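Why does carpet feel warmer than tiles?

Get out of bed on a cold morning and put one foot on the carpet and the other on the bathroom tiles. (You may need long legs.) The tiles feel freezing. The carpet doesn't. Yet they have both sat in the same house all night, and they are very nearly the same temperature. Somebody is fibbing, and it's your foot.

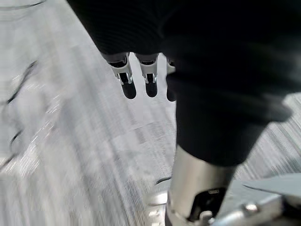
Words: the Pluludel science desk
Saturday, August 6, 2022

Your skin can't read a thermometer. What it notices is how fast heat is leaving. Tiles grab the heat from your foot and whisk it away. Carpet, even plain grey carpet, is full of fibres with air trapped between them, and air is terribly lazy at moving heat along. Your foot keeps most of its warmth — and gives the carpet all the credit.

Metal is greedier still. Touch a spoon, then a woolly jumper, and see which one you'd rather wear.

Comments (3)

tilefan20: I tried it and my sister said I walk weird

Mum of two, Avcombe: Now they won't wear slippers "for science". Thanks.

grubby_socks: do the dog next. is the dog carpet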